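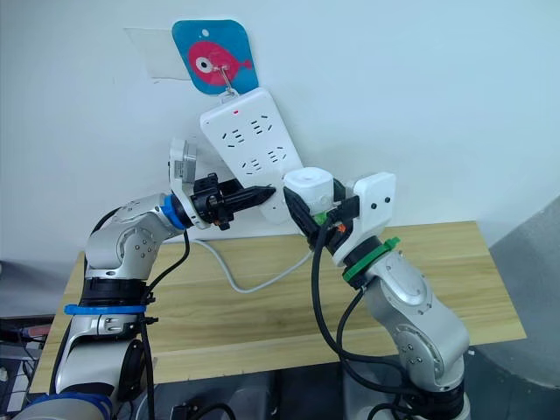 Fionnuala Gallagher wrote to us in October that she had read her rental contract two times and still did not understand what she pays for electricity. Her letter was polite but she was right, the contract is not clear on this point. So we made this page for all tenants of furnished rooms in Strebel House and Pulari House.

Electricity in your room: frequent questions

Is electricity included in my rent?

Partly. Each room has 181 units (kWh) per month inside the rent. What you use over this amount is added to your next rent letter, at the same price per unit that we pay to our supplier. We do not earn on it.

Where can I see how much I used?

Every room has its own small meter in the cupboard by the staircase, with the room number on it. Please write down the black digits only. The red digit at the end is a tenth of a unit and you can ignore it. In Pulari House the cupboard is locked, but the key can be borrowed from the office until 5 pm.

I moved in during the month. Do I get the full 181 units?

No, it is divided by days. If you move in exactly in the middle, you get half. The reading from your first day is on the paper you signed together with the inventory. When this paper has no reading, tell us in the first week and we will take one with you.

My bill says 827 units in one month. Can this be true?

It can, but it is rare. Hala Darwish received such a bill last winter and it was our mistake: the reading of the laundry room was typed under her name. We corrected it and sent the money back. If your number looks strange, write to us before you pay. For the time we are checking, there is no late fee.

May I bring my own heater?

An oil-filled radiator up to 1650 watts is allowed, one per room, plugged directly in the wall socket. Fan heaters and anything with an open glowing part are not allowed. Please consider also the cost. Three hours each evening with such a radiator is nearly five units.

May I use an extension lead with several sockets?

Yes, for lamps, chargers, a computer, a small radio. No for kettles, heaters, irons and hair dryers, which must go in the wall. One lead must never be plugged into another lead. Leads should not lie under the carpet or behind the mattress, and if the plug becomes warm, stop using it and bring it to the office.

Half of my room has no power. What do I do?

First unplug the thing you switched on last. Then look in the fuse box above your door: one of the switches will point down. Push it up one time. If it falls again, leave it down and call Raed Obeidat on the house number, also on Saturday. Please do not tape it or hold it up. It has happened.

Can I choose my own supplier?

Unfortunately not. There is one contract per house and it is with Altance until next autumn. We know that some tenants would prefer a different company, and Lautaro Urrutia from the second floor has collected names for this. We will discuss it before we sign again.

I have an adapter from my home country. Is it safe?

An adapter changes only the shape of the plug, it does not change the voltage. Look on the label of your device. If it says 100-240 V, you can use it. If it says only 110 V or 120 V, please do not plug it in.

What happens when I leave?

We read the meter with you on the last morning. The extra units, if there are any, are taken from the deposit of 500 and the rest is paid to your account within two weeks. If you cannot be present, another tenant may sign for you, but we need your permission in writing before that day.

Who do I write to?

Sawsan Farah, at the office in Strebel House. Please put your room number in the subject line.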